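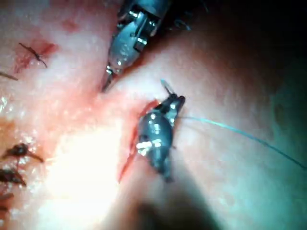 Gunārs Jaunzems wrote in after last month's issue to say I'd been far too soft on hospital food, and that his three nights on a ward in Stomlow were mostly beige. Mash, a roll, custard. He'd like me to try it before I go praising anybody's soup again.

Fair enough, Gunārs! I did only have the soup. But yours was one of 34 emails on the subject (I normally get four, and two of those are from my sister), so food it is again this month. The thing that came up over and over was timing. Supper at five, then a long dark stretch until breakfast with a packet of two biscuits in the middle of it if you happened to be awake when the trolley went by. One reader in Destville kept a jar of peanut butter in her washbag and became very popular with the bay opposite.

Several of you asked what to pack. My own list after a stay in August would be oatcakes, a decent teabag or ten, a small pot of chilli flakes and your own spoon – the ward ones are tiny. Do check with the nurses before you eat any of it, particularly if you're going down to theatre or you've just come back up. I had to hand over a banana and sulked about it all morning.
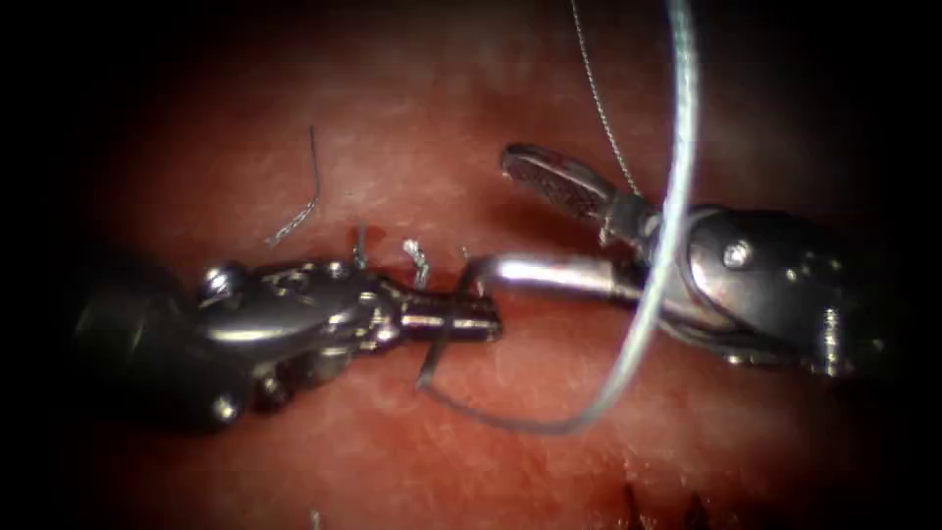 Words: the Vuden Letter kitchen desk

Now, the nice bit. The kitchen at Serrano has started cooking its evening meals on site again, and I went along at half past four to be nosy. They send up over 1,000 plates a day and the fish pie was properly good, with a crisp top and actual dill. You can order a half portion as well, which I'd have loved when a full plate made me want to hide under the blanket.

Menus go round at ten in the morning. If you're asleep, ask a visitor to tick the boxes for you, and tell them to leave the sprouts blank.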